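Last updated: June

Viera Ďurica played on the left wing for Tichý for six seasons and remains one of the more highly regarded players to have come through the club. This entry is drawn from the club's minute books, from match programmes kept by former members, and from two conversations with her contemporaries. It replaces a shorter note, which gave her position incorrectly.

She was the younger daughter of a railway clerk and did not take up rugby until she had left school. Her first sport was handball, and those who played beside her attributed the quality of her passing to that training. Kristýna Vaněk, who captained the side at the time, recalled that Ďurica arrived at a practice session in borrowed boots and was selected for the second team within the month.

Her first senior appearance was away to Flamlow, a match which Tichý lost heavily. She kept her place nevertheless. By the end of the following season she had become the regular choice on the left, with Anisa Santoso outside centre, and the two formed an understanding which served the club well. Santoso was the stronger runner - Ďurica the better judge of when to run.

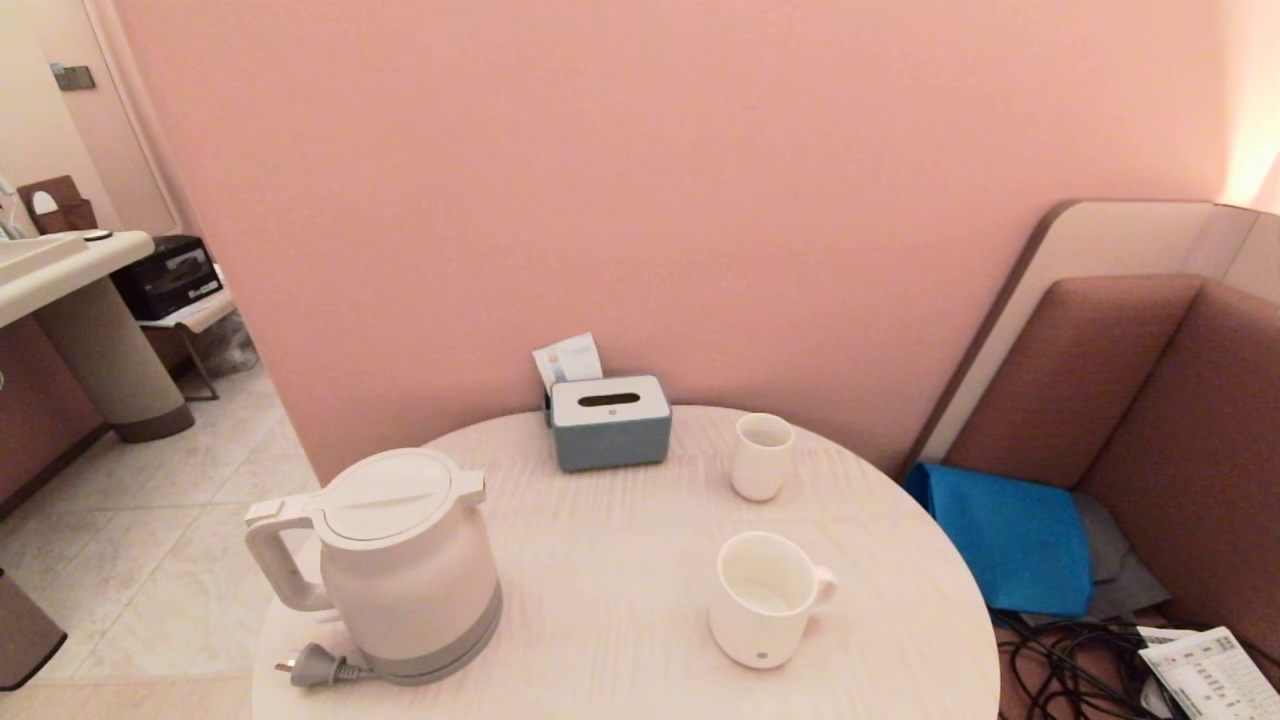
Kettle, cup and tissue box on a round table.

The high point of her career was the regional cup final against Jinance, played before a crowd of 3,000. Tichý were behind at the interval and had lost their full-back, Prapai Siriwan, to a shoulder injury. Ďurica was moved to cover the position, in which she had no senior experience, and scored the deciding try from a kick that Jinance had failed to put into touch. The programme for that match lists her name without its accent, an error repeated in several later records.

In all she made 139 appearances for the first team. The figure of 142 given in the anniversary booklet includes three friendly fixtures, which the club did not count.

After retiring she coached the junior section under Ctibor Halás and later took charge of it herself. She declined an offer to coach at Trurkix, preferring to remain near her family. Her playing shirt from the final is held by the club, together with the match ball.

Readers who hold programmes from her first two seasons are invited to write to me, as the team sheets for that period are incomplete.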